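Play kitchen corner opens at the Uslow toy library

27th July

Families in Uslow have a new reason to call in at the toy library this summer. The long-promised play kitchen corner is open, it's already the busiest spot in the building, and the sound of small people shouting "Who wants soup?" can be heard from the car park!

The corner fills the bay by the side window, where the old jigsaw shelves used to be. (The jigsaws are safe. They've moved to the back wall, next to the dressing-up rail, and the missing pieces tin has gone with them.) In their place is a proper little shop and kitchen, with a worktop, a sink that doesn't run, a till that does ring, and enough pretend food to feed the whole of Carrier Street.

The money came from last September's sponsored walk, which raised 1160 pounds in spite of the rain. Most of that went on the units and the flooring. What was left paid for the food, the baskets and a set of child-sized aprons with pockets, and the pockets have been a huge hit. One little girl went home with a tomato in hers and her gran drove back with it the same afternoon, which was very good of her.

Toys for the corner were picked out over the spring, and parents were asked what their children really played with at home. The answers were lovely to read. Nearly everyone said fruit and vegetables, lots said eggs, and a surprising number said that the best toy in the house was a colander. So there are colanders. There is also a whisk, a rolling pin and a set of measuring spoons, all of them real ones out of a kitchen shop, chosen so that little hands get the feel of the proper thing.

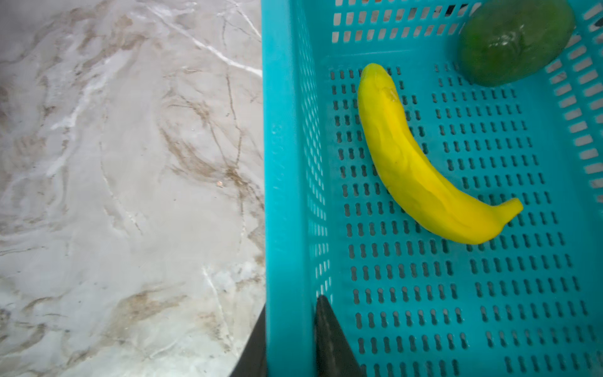
Baskets were the subject of more talk than anything else at the planning meetings, and it's easy to see why once you've watched a toddler try to carry nine things at once. A basket is where the whole game begins. It's the shopping, then it's the larder, then it's a bed for a bear, and by the end of the morning it's a hat. The library wanted plastic ones in bright colours that would wipe clean and could be tipped out by a child without any help. The turquoise sort, with slots up the sides and a floor full of little holes, has been a favourite with the parents who help at closing time, as the crumbs from snack time drop straight through with one good shake over the bin. A yellow banana shows up beautifully against it too, so even the very youngest shoppers can spot what they're after and grab it.

Speaking of bananas, they are the star of the show. Toddlers who won't look at the plastic sausages will carry a banana about for a full hour, and it has been a telephone far more often than it has been lunch. The toy library has already put a few spares by in the store cupboard.

The play kitchen isn't only for the little ones, either. Older brothers and sisters have taken to running the shop, and some of them take it very seriously indeed. There are price tickets to write out, a chalkboard for the day's specials and a pad for taking orders. In the first week the specials included "egg on a pear" and "hot lemon, 2 pence", and both sold out. A group of seven-year-olds has asked whether there could be a delivery service, and a doll's pram has been found for the purpose.

Grown-ups who come along have found themselves roped in as customers, and plenty of them have stayed much longer than they meant to. There are four proper chairs and a bench by the window, and the kettle is on from ten. Tea and squash are 80 pence a cup, with biscuits for anyone who gets there before they go. It's a friendly place to sit if you're new to the area, and you don't need to be a member to come and try it out.

Membership costs the same as it did last year and covers the whole family. Members can also borrow from the new range of food sets, which are packed up in drawstring bags ready to take home. There are 17 bags to choose from so far. The breakfast bag and the picnic bag went out on the very first morning, and both have a waiting list, but the greengrocer's bag, the bakery bag and the big salad bag were all on the shelf at the time of writing. Loans are for two weeks and can be renewed once. Please do check under the sofa before you bring a bag back - each one has a list of contents tied to the string, and it helps enormously if everything on the list is in there.

A word on cleaning, as a few people have asked. All of the play food is washed at the end of each session in warm soapy water and left on racks to dry overnight. If your child has had a good chew on something, just pop it in the washing-up bowl by the door and it'll be dealt with. There's no need to say sorry for it. Everything in the corner has been chewed by now.

The next thing on the wish list is a market stall with a striped awning, and it could be here sooner than anyone expected. The Lisalis bakery has offered to put a collecting jar on its counter right through the holidays, and the Hisier garden centre is giving two wooden crates and a pile of seed trays, which should make a splendid vegetable display. If you have any clean canvas shopping bags you no longer use, smallish ones with short handles, the library would love to have them. Toy money is needed too. The coins go missing at a terrific rate and the notes have been drawn on.

There will also be a teddy bears' café on the last morning of the school holidays. Bring a bear (or a rabbit, or a dinosaur, all are welcome) and the children will be cooking for them. Menus are being made at the craft table beforehand, so there'll be scissors and glue out for anyone who'd like to join in, and the aprons will be handed out on a first come, first served basis. The bears will be seated on the bench and their owners can have the floor cushions.

The toy library is in the hall at the top of Carrier Street, with step-free entry from the side gate and room for pushchairs in the porch. It's open every weekday morning in the holidays from ten until half past twelve. The gate sticks a bit, so lift it as you push.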